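Choir Singers Wanted in Dramley

Do you sing in the car, in the shower, or under your breath while you're waiting for the kettle? Then we'd love to have you! The Osent Singers are looking for new voices for our spring season, and we have room for 5 altos, 4 basses and really as many tenors as care to walk through the door (we are always, always short of tenors).

You don't need to read music, though it's fine if you do. We learn most things by ear, a line at a time, with plenty of going back over the tricky bits and a good long break in the middle for tea and whatever somebody has baked. This season it's mostly folk songs and rounds, plus a longer piece we've wanted to try for years, and we'll sing the whole lot at the Miten Hall in April.

Rehearsals run for 21 weeks, in the evening, at 173 Lie Street. The side door is the one to use, and there's parking behind the building. Your first two visits are free, so come and see how you like us. Please let us know by 14/10/2023 if you'd like a place, and tell us which part you usually sing, or just say you have no idea and we'll work it out together.

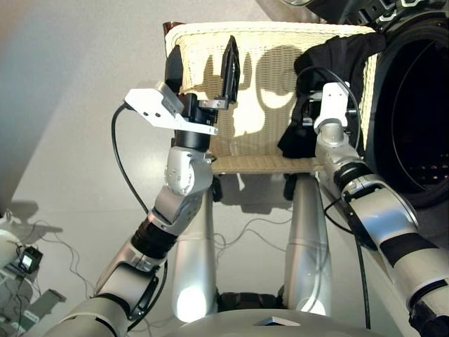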